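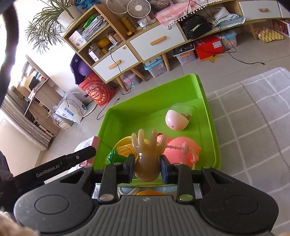 Iltdale, October

Rurkine is a paid recording service that collects hand motion for people who train robot arms. You tell them what kind of chore you want, they send people into ordinary homes with hand-held grippers, and you get back video and motion files of the chore being done over and over. The company is in Iltdale, and most of what I know about it comes from ordering one of its packs last spring for a small project of mine and then using the thing for far too many evenings. This entry covers the toy pack, which goes by the catalog name Chege.

I've tried to keep this page useful for anyone deciding whether to buy. I did pay for my own copy, and where something is only my opinion I say so.

What you get

Chege is sold in two sizes. The small one has 1,000 recordings and the big one has 3,000. Both come with the same tools, the same notes and the same license, so the choice is all about how much you need. I bought the small one first (sensible!) and then upgraded within a month (less sensible, and the upgrade price is only a little kinder than buying big to start with).

A recording is one short clip of a toy being picked up, moved or set down, seen from the gripper itself. With it you get a file for how far open the fingers were at each moment and another for where the gripper was in the room. There's a plain text label too, something like "rubber hand, upright, lift". The labels are written by people and you can tell, in a nice way. The same toy corn is "corn", "corn cob" and once "the corn again".

The toy list has 34 entries. They go from easy stuff like balls and bowls to soft, bendy or stringy things that give robot arms real trouble. I like the see-through amber rubber hand best. Its fingers are spread and they point upward at angles a clamp doesn't want, and in the clip I keep going back to it stands straight up between the two blue blocks with a big coral-pink ball and a beaded teether string just past it. If your arm can learn to deal with that much clutter, you're in good shape.

The grippers

The tool has two black fingers with dark blue pads on the inside, and a ridged gray plate behind them with a round black pad on either side. In my clips there's an arm on the left with GenRobot.AI printed on it in white, so that's the name to look for if you want to match the view. I'm not going to go into the tool any further than that, as I've never held one and this page is about the recordings.

What matters for a buyer is that the fingers are in view the whole time. My own arm has a simple two-finger clamp, a Astgate one that I got secondhand, and its fingers are thinner. I worried a lot about that before I ordered. In practice I had to crop the bottom of the video and scale the opening numbers, which took one long Saturday-type afternoon of fiddling, and after that things went fine.

Rooms and backgrounds

Rurkine records in lived-in rooms, and for me this is the main reason to pay for it. Most of the free sets I'd tried were shot on a bare table under even light, and my arm did great right up until I put it in my kitchen. In Chege you get cables across floor tiles, desk fans on a cabinet, storage bins, plants, folded cloth, a bright window off to one side. The view tips and swings as the person moves, and now and then something fuzzy and tan gets into a corner. I left all of that in when I trained, and I'd tell you to do the same.

There's a down side. A good number of clips share a room, so if you split your training and test clips at random you'll fool yourself. I did! My scores looked wonderful for a week. Split by session (the session number is in the folder name) and you'll get a truer and sadder number.
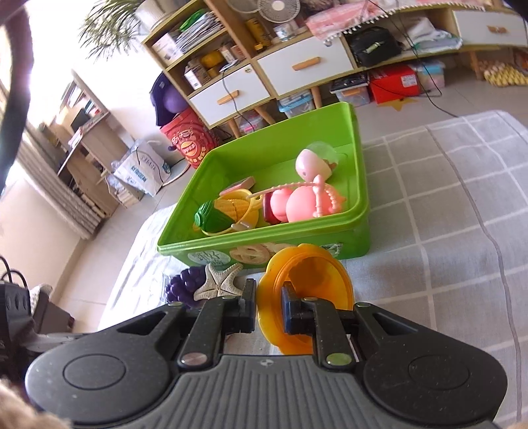 Page last changed: October, 9:40 p.m. (pressing and pushing section added)

Pressing and pushing

Lots of people write to ask if the pack is only clean grabs. It isn't, and I should have covered this earlier. There are plenty of clips where a single finger is up against a toy, like the one with the orange scalloped bowl, where the blue pad on the right finger is pressed to it and some purple grapes and a pale starfish lie off to the left. The green container behind has a pink pig, the corn and a bead chain in it, so you get a busy background along with the touch.

I used to throw these clips out. Then my arm kept freezing any time it bumped something, so I put them back in and it calmed down a lot. I can't prove that was the reason, but I've kept them ever since.

Labels for this kind of clip are weaker than for the lifts. Some say "push", some say "touch", and some just name the toy. I went through mine by hand and fixed 1,163 of them, and I've put the list of fixes up on the talk page for anyone who owns the big size. Rurkine took the list too and told me it would go into the next update. I haven't seen that update yet.

Price and support

The price isn't posted, so you have to write in and ask, which I find annoying. Mine came back the same day with a clear number and no sales call. Download took most of a night on my home line. Two folders arrived damaged and I got fresh ones by the next morning.

The license lets you train with the clips and sell what you've trained, but you can't pass the clips themselves along. School use costs less.

Who it suits

If you've got a two-finger arm and want it to handle small, odd-shaped household things, I think the small size is a fair buy. If your arm has a suction cup or a five-finger hand, I'd skip it, as I can't see how you'd carry the finger numbers over. And if you only need to move boxes around, there's cheaper stuff out there.

See also

Astgate two-finger clamp
Splitting recordings by session
Chege label fixes (talk page)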